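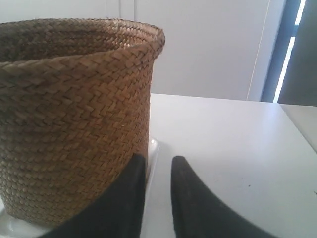 Clotilde Cordier has 713 subscribers and no wish to talk about how to get more. She has been making videos and streaming small, slow games under the name Kaven for long enough to have watched three lots of advice go out of fashion. I put it to her that every creator I interview says the numbers don't matter. She laughed. "They matter. I look every morning. I just don't believe what they tell me." It is the sort of answer I usually cross out. Pictured: a woven straw basket on a white tabletop, with no face and no slogan.

What she did want to talk about was Trulcombe, the scheme that promised last June to match small streamers with sponsors. She paid 40 pounds to join. "I got 19 emails and one offer, and the offer was for a mattress." Had she complained? "To whom? There's a form. I filled in the form."

I asked whether she might simply have been unlucky. Trulcombe's own page claims 2,099 happy members, though it doesn't say who asked them. "Maybe I was," she said. "But I'd like to meet one of the happy ones."
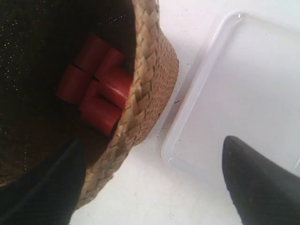

Plaited basket, dark on the inside.

She now has an arrangement with Brzozowska, a two-person shop that sends her a little money and no script. I was ready to be charmed by this and wasn't, quite. Isn't it still advertising? "Yes, and I say so at the start – every time, out loud."
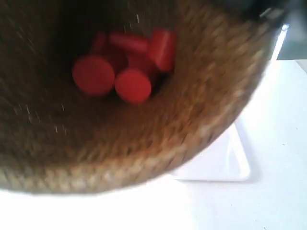 Her next project is Ilero, a monthly stream with the chat switched off. I can't see who it is for. She says viewers talk more freely afterwards, by email, and that she answers all of them, a claim I had no way of checking. Pictured: a big round basket tipped towards you, brown and tan, with a pale rim and deep shadow inside. "People will come or they won't," she said. I asked how long she would give it. "Until I'm bored."

July 2018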